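Good Practice for Wrist-Camera Recording on a Shared Bench
Project report, Robotics Laboratory option
Group: Pavus cell

1. Purpose

The project set out to write a short set of working rules for groups that record manipulation data on the shared bench, and to check whether the rules could be followed by students with one term of lab experience. Formal machine safety is covered by the department's own risk assessment and is not repeated. The rules deal with what the assessment leaves open: the state of the work surface, cable routing, the start position of the arm, and the log kept with each recording.

2. Background

Two earlier projects used the same bench. The Moradi group recorded 1061 episodes with no written procedure, and its final report lists missing log entries as the main obstacle to reuse. The Genavel group had a procedure of eleven pages. According to its members, it was read once and then kept in a drawer. We aimed for one page.

3. Rules adopted

3.1 The operator states "arm live" before enabling the drives and waits for an answer from every person at the bench.

3.2 Any object that is not part of the task is moved out of the reach envelope or entered in the log as background.

3.3 Cables on the table run outside the envelope. A cable that has to cross it is fixed down and noted.

3.4 The gripper starts open, above the tray, with both fingers visible to the wrist camera.

3.5 An episode stopped by hand is kept and marked. It is not deleted.

3.6 The log is written between episodes, by the person not holding the controls.

4. Application

The rules were applied from November to the end of term. Each session began with a check of the start position against rule 3.4, followed by a check of the table beside the tray. The second check took longer. The bench is next to other desks with equipment on them, and small items tend to collect at the ends of the table. 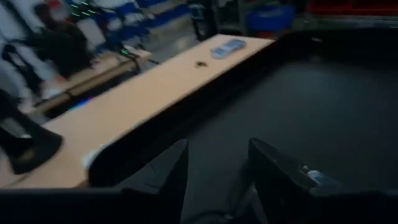

Kamala Kandasamy objected to rule 3.2 at the interim review. Her view was that "out of the reach envelope" means little to a student who has never seen the envelope drawn, and that a log entry reading "background" gives a later user no way to tell a packet from a tool. She asked for the envelope to be marked on the table and for each background item to be named.

We accepted the second point and changed the rule. The first was only partly carried out. The envelope depends on the tool fitted, and tape put down for one gripper would be wrong for the next. A printed outline for each tool is now kept with the log sheets in the Celness binder.

5. Results

A total of 2455 episodes were recorded. Of these, 1222 were recorded before the change to rule 3.2 and the remainder after it. Log entries were complete for 1095 of the episodes in the first part. Most of the gaps were in the background field, which had been left blank when the operator judged the item too small to matter. In the second part the blank fields became rare, although the names used were inconsistent: the same item could appear as "bag", "packet" and "wrapper" in one session.

Rule 3.1 was followed in every session we observed. Rule 3.6 was the one most often broken, usually when only two people were present and one had to leave the bench.

6. Limitations

The rules were tested on one bench, with one arm and by people who had helped write them. No comparison was made with a group working without rules, apart from the Moradi logs, and those cover a different task. Time per episode was not measured.

7. Recommendations

Rule 3.2 should include a fixed word list for common background items. Rule 3.6 should name a minimum of three people per session or allow the log to be dictated. The printed outlines need a revision number, as two versions for the same gripper were in the binder at the end of term.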